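News from the Wurkach Drone and Robot Club

Our club had a full evening again, and I was asked to write some lines about it for the newsletter. I am Kurniawati Nair, I joined in October, and before this I had never flown anything more complicated than a kite. So please forgive me if I explain a thing too simply or too long.

The project of this season is called Clakavora. It is a small flying robot that must go through a course of gates without any person touching the sticks. The course is 24 meters long, in the sports hall, and the robot has 170 seconds to finish it. The pilot is allowed to take over only for safety, and if he takes over, the run does not count. Those are the rules of the Gellden student meeting, which we will attend for the first time.

At the moment we have two groups. The flight group takes care of the frame, the motors, the batteries and the radio. The software group writes the program which looks for the gates and decides where to turn. In the beginning the two groups worked on different evenings and left each other notes, and this was not a good idea. The software group changed the name of a setting, the flight group did not read the note, and the drone stood on the floor and blinked for one whole evening. Now we all come together and sit at the same desk. It is more crowded and more noisy, but the questions get an answer in one minute.

The greatest difficulty is still the light in the hall. In daytime the sun comes through the high windows and makes a bright stripe on the floor, and the program believed two times that this stripe was the side of a gate. We have now collected 200 recordings of the gates in different light, and we check every one of them on the laptop. It is slow work, I will not hide it. One member plays the recording, another one notes at which moment the gate is found, and after an hour you see orange squares also when you close your eyes.

The second difficulty is the radio link. For safety the remote controller must be ready the whole time, also when the drone flies alone. We have made a list for the start which has 14 points, and the first point is to charge the controller. It sounds very obvious, but we had to put it in the list after the last practice. 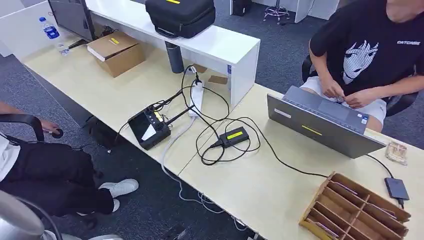
In the coming weeks we would like to do the complete course three times in one evening. Until now our best result is five gates and then a soft landing in the net. The members who do not program are also very welcome for this, as we need people who set up the gates, hold the net and write down the times. You get safety glasses from us.

Some practical matters. The club fee for spring can be paid until 9th March, please write your name with the payment. The person who borrowed the small soldering iron from the Ingvarsson toolbox is kindly asked to bring it back, there will be no questions. We are also looking for old foam mats, any color, to put under the highest gate. If your family has some in the basement, please tell me and I will arrange how to pick them up.

New members can begin at any time. You do not need your own drone or your own laptop, and for the first evenings you can just sit beside someone and watch how it is done, as I did.

Kurniawati Nair
for the software group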